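Vundcombe bay: pictures and the shopping list

Quick gallery before the budget meeting Sunday. Captions are mine, typed fast, fix whatever you like. Request is for the second half of the year, nothing here is ordered yet.
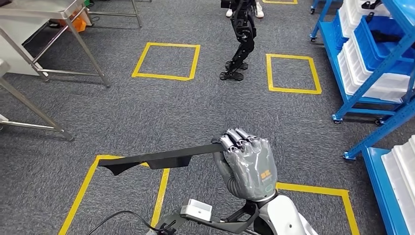 Hands and grip

Gray hand, fingers closed on one end of the long black strip. Flat floppy stuff is where we want spare fingers on the shelf. Mondison quotes 7 weeks for a replacement hand, so one spare goes in the request. Not two, I asked.

Forearm bracket

Black bracket on the forearm, little white sensor box on top. Brotilmont wants to sell us the bracket and box as a set. Priced seperately it comes to 2627 for the pair of arms, cables extra. Still waiting on the cable price. Put a placeholder in the sheet.

Floor tape

Yellow squares on the dark carpet. Cheapest line on the whole list. Asking for 30 rolls, which covers Vundcombe and the new bay too. Same yellow please, we don't want to redo the floor plan over a color. If the new bay ends up with hard floor we need a different tape, somebody check with the landlord before July.

Racks

Blue rack on casters, white bins and blue bins. Want 2 more of these for the new bay. Casters are a must, fixed feet were cheaper but we move the layout to often. Bins are sold by the case and can wait until the racks are in. White if there's a choice, labels show up better.

Tables

Stainless work tables on the left. No new ones in this request. If there's money left at the end, one more, same height as what we have. Don't let anyone swap in a folding table to save a few bucks.

Legs

Black two-legged unit at the back, between two of the squares. Service plan is a seperate line, under Um in the sheet. Renewal falls in the same month as the racks, so ask if they can bill it later. Price for next year not confirmed.

Still open: cable price, floor type in the new bay, Um renewal. Send changes to the sheet, not to me by text, I lose those.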